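Ekville Community Garden — minutes of the plot holders' meeting, September 2, 2020

I'm taking the minutes again, so you get them the way I write them, which means long and with my opinions left in. We met by the big gate at 7 and finished when it got too dark to see the agenda. Eighteen of us came, which I thought was pretty good for a school night, and everybody kept their distance and wore a mask (thank you!).

Last month's minutes

Approved with one fix. I had written that the hose bib by the north beds was repaired. It was looked at. It still drips, and I'm sorry for getting everyone's hopes up.

Water

This took up most of the evening, as usual. The bill for July came to $176, and we had only set aside $100 for it, so there was a fair bit of groaning. The dry spell didn't help, and neither did the sprinkler that ran all night by the squash. I'm not saying whose it was and I didn't ask. We talked about timers, and about going back to a watering schedule, which half the group loved and the other half hated the last time we tried it. What we agreed on in the end: no sprinklers left running if you're not standing in the garden, hand watering before 10 in the morning or after supper, and a cheap timer on the north line to see if it makes any difference. If the next bill is just as bad, the schedule comes back for a vote.

Somebody brought up rain barrels again. I like rain barrels — I have two at home and I'd marry them — but the shed has no gutters, so that has to come first. Tabled until somebody prices gutters.

Compost

The left bin is full. Please stop adding to the left bin! The right bin is the one in use until spring. We've also been finding corn cobs, a whole watermelon and what I think was lasagna. Cobs are fine if you chop them. Lasagna is not fine. A new sign will go up, bigger than the old one, and laminated this time.

Tomatoes

Not on the agenda but we talked about them for half an hour anyway. Blight has shown up on the east side, and if your lower leaves are going brown and spotty, pull them off and take them home in a bag with your regular trash. They don't go in the compost, either bin. Several people said they'd had their best year ever, and several others (me included) have a lot of very large green tomatoes and not much hope. Recipes for green tomato relish were traded and I've promised to copy mine out. It needs more mustard seed than you'd think.

Garlic order

We're ordering from Requena again this fall. Last year's heads were good and firm and I'm still cooking with mine. Write what you want on the sheet inside the shed door, with your plot number, and please print. Hardneck and softneck are both on the list. The folks at the Viststead garden would like to go in with us to save on shipping, and we all said yes to that. They'll pick up their share here.

The fence

The back corner is leaning worse than it was in spring. The rabbits have noticed. Two posts need to be reset and there's a stretch of wire that should just be replaced. We have wire left over from the last job, so the only thing to buy is concrete mix. A work morning was proposed for a Saturday once the heat breaks, date to be posted at the gate. Bring gloves and a shovel if you have one — we own three shovels and one of them is mostly tape.

Empty plots and the waiting list

Plot 7 is open. The person at the top of the waiting list has been offered it and has until the end of the week to answer. We also had a long back-and-forth about plots that get planted in May and then forgotten. The rule stays as it is, with one friendly note before anything else happens, but I'll be the one writing the notes now and I promise to be nice about it.

Extra produce

The stand by the road has been going really well and gets emptied most days. Please don't leave zucchini bigger than your forearm. The Jollum bakery has offered us their used flour buckets for carrying things up to the stand, and we said yes please.

Other business

The shed lock sticks. Push in, then turn. The lost-and-found box has one green clog and a good pair of pruners in it, and if the pruners aren't claimed by next time I'm going to have trouble giving them up. Next meeting is the first Wednesday of next month, same gate, half an hour earlier on account of the light. Bring a chair and a sweater. 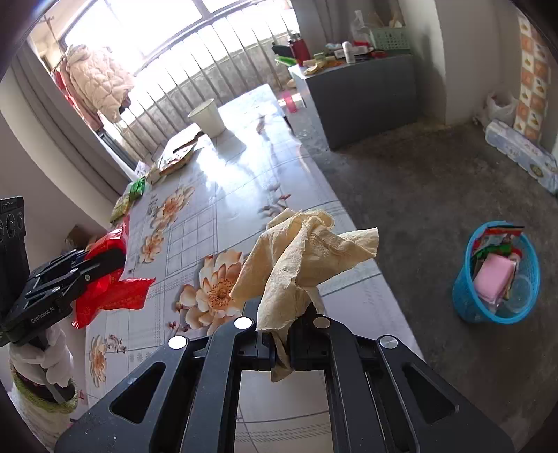
I'll have the relish recipe copied out by then, and the garlic sheet comes down that same night, so get your numbers on it before you sit down.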